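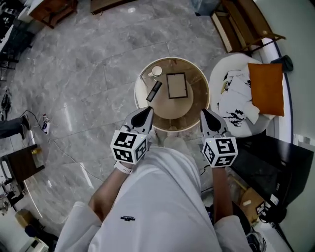 Small round side table on grey marble.

August
Posted by Apinya Suksawat

Loson side table – back in stock, second batch. Flat packed, 16 bolts, allen key in the bag. Takes ten minutes if you dont lose the washers.

Price is $169, or $200 for the pair with the Tokar stool while they last. Delivery free over $130 in the metro area, everyone else ask for a quote.

Colour varies a bit between batches so order pairs together. Felt pads sold seperately. Pickups after 2 pm – ring Lertchai first.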